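Small raised shelf for pill bottles on a work table, good idea or clutter?

Started by mapleleilani

mapleleilani
Posted Saturday, 9:14 am
I have a butcher block table, 48 inches wide, that ends up covered in vitamins and prescription bottles by the end of every week. I put a low shelf at the back, just a board on thin metal legs, and the plan is that every bottle goes up there and the front stays clear for work. Before sorting it looks like this most days. 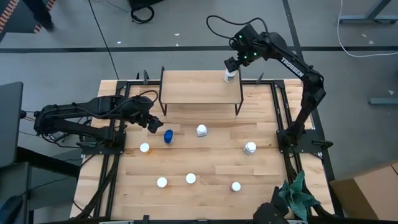
White bottles all over the tabletop, shelf at the back.

My question is about order. Do you sort by who takes it, by time of day, or by size? My sister says size and I don't agree with her.
Leilani Lindgren

drawer_dan
Posted Saturday, 9:40 am
Time of day. Morning on the left, night on the right. I did it by size for a year and kept picking up the wrong one.

Ollico
Posted Saturday, 10:02 am
Size. Tall in back, short in front, labels facing out. If you can read every label you won't pick up the wrong one. Dan, were your labels facing out?

drawer_dan
Posted Saturday, 10:11 am
Most of them. They turn when you put them back in a hurry.

mapleleilani
Posted Saturday, 11:30 am
I tried two rows. Prescription and supplements are still mixed, so don't grade me on that.

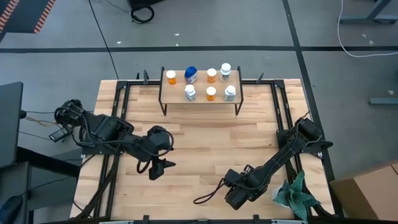
Two rows, orange bottles mixed in with the white ones.

The tall white one is in the back right corner. It would block anything behind it, so it stays there. I'm thinking of moving all the orange ones to one row next.

fesiren809
Posted Saturday, 11:52 am
I would move the orange ones off that shelf completely. Prescriptions go in a cabinet with a door at my house. We have a 3 year old and she can reach the middle of any table.

Ollico
Posted Saturday, 12:05 pm
No kids mentioned in the first post. Out in the open is fine if it's only adults, and you remember to take them.

fesiren809
Posted Saturday, 12:20 pm
People visit. I'd still use the cabinet.

zodlow
Posted Saturday, 1:37 pm
Whatever you pick, decide where the odd shapes go before you start.

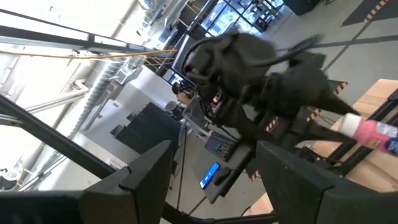

Lotion, shampoo and anything else that isn't pills should get its own spot, in my opinion. They are wider than pill bottles and they eat up the row. Something like the pink and white bottle on the right would take two places on a shelf that shallow, so I'd put it in a bin under the table. I use an Engström bin and it holds plenty. Same goes for phones, they shouldn't end up in the medicine area either.

drawer_dan
Posted Saturday, 1:50 pm
Agree on the bin. Still say time of day for the rest.

mapleleilani
Posted Saturday, 4:25 pm
OK. Orange ones are going in the hall cabinet, supplements stay on the shelf with morning on the left. Bin for the big bottles. Does anyone know if the Engström one comes with a lid?

zodlow
Posted Saturday, 4:41 pm
Mine did. The lid is sold separately on the smaller size.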